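Faults and Near Misses in Two-Arm Manipulation
Session 4 handout: The lid, the plate, and the stop that didn't
Notes by Viera Paulík. Lab portion by Branislav Halás.
Revised 11 Jun 2025

Bring this sheet to the lab. Last term several people brought the Session 3 sheet and spent a peaceful hour tuning a conveyor we no longer own.

4.1 Where we left off

Session 3 ended with the difference between a fault and a failure. A fault is the thing that is wrong. A failure is what the customer sees. Between the two there can be a long and comfortable gap, and most of this course takes place inside it. Today's fault lived in the Flesterska cell from September until somebody asked it to take the lid off a bun steamer.

The task is a dull one, which is why we like it. Left arm removes the glass lid and sets it down flat. Right arm moves the buns to a plate. Both arms go home. The controller is the Gisum unit you met in Session 1, running the Hájek planner, with the wrist wiring done by Vatell before any of us had opinions about wrist wiring.

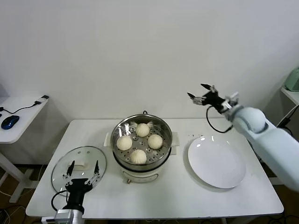
The run script breaks the job into phases: LID_OFF, LID_PARK, TRANSFER, HOME. Each phase has its own force limit at the fingers and its own list of permitted contacts. In LID_PARK, the left fingers are permitted to touch the lid and nothing else. In TRANSFER, the left arm is permitted to touch nothing at all. Remember that list. It was correct, it was reviewed, and it was no help.

4.2 The incident

The log, shortened and with the swearing taken out of the comment field:

LID_OFF complete
LID_PARK started
left fingers open, lid released
left wrist force: no reading
left wrist force: no reading
left wrist force: last good value held
LID_PARK complete
TRANSFER started
left arm contact with table, not detected
operator stop

The left arm had let go of the lid and was backing off. Its path dipped lower than it should have, for reasons we get to in 4.4, and the fingertips pressed on the lid rim and then on the table. The force limit for that phase was 12 newtons. The sensor never reported a value above 3. The bench scale we later put under the same motion read more than 100.

The lid survived. It skated sideways, and Branislav hit the stop. He would like it recorded that he was already reaching for it. It is recorded.

4.3 What the wrist thought was going on

When the force reading dropped out, the driver did what its author had told it to do: it repeated the last good value. The last good value came from a gripper hanging in free air. So for 300 milliseconds at a time, and then for another 300, and so on, the controller was assured that all was calm down there.

Holding the last value is a fine way to treat a thermometer in a warehouse. It is a poor way to treat the only sense a robot has that it is leaning on glass. The driver had been copied from a logging project, where a gap in the plot was considered ugly. The plot has looked lovely ever since.

Three questions to ask of any sensor that feeds a protective function:

What does it output when it is unplugged?
Can the reader of that output tell?
Has anyone unplugged it?

The third gets the most embarrassed silence. We had a document answering the first two. The document was wrong, and ten seconds with a loose connector would have shown it.

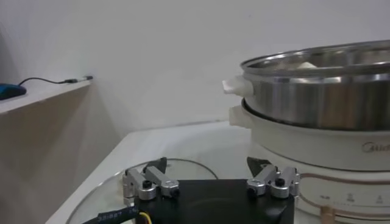 Why didn't the wrist camera catch the low path?
The camera was never part of the stopping logic. It feeds the grasp estimator, which looks for the lid before a grasp and stops looking once the fingers open. Images of the fingertips getting too close to the table may well have been saved to disk, where they protected the disk.

4.4 The dropout and the dip

There were two faults here, and each had been around for a while without bothering anyone.

The dropout came from a conductor in the wrist harness that had broken inside its insulation. It made contact when the wrist was straight and lost it when the wrist rolled past a certain angle. LID_PARK is the one phase that rolls the wrist that far. Continuity checks were done with the arm at home, wrist straight, and passed every time. If you test a moving cable, move it.

The dip was a table height typed into the planner before the table was leveled. The planner believed the surface was lower than it was. On earlier runs the force limit tripped, the arm backed away, and the retry succeeded. The operators had learned to ignore the retry. Somebody had even lengthened a timeout so that it would stop showing up as a warning. In other words, the protective stop had been doing the planner's job for months, unpaid, and then it lost its hearing.

A protective function that fires regularly is telling you about something else. Count the trips, and go look.

4.5 What was changed

The driver now marks missing data as missing. The controller treats two missing readings in a row as over the limit and stops both arms.
Wrist harness replaced, with a larger service loop.
Table height measured by touch at startup, slowly, and compared with the stored value.
Retries in LID_PARK are logged as warnings again. The timeout went back to what it was.

4.6 For the lab

Work in pairs, one person on the stop at all times. Arms powered down before anyone touches a connector. Branislav will disconnect the left force sensor at a moment of his choosing, and you will write down what the controller reports and how long it takes to report it. Then repeat with the wrist rolled.

Hand in the log extract and one page on which of the two faults you would have found first, and how. "By inspection" will be returned without comment.

Reading for Session 5: the chapter on common-cause failures, up to the part with the pumps.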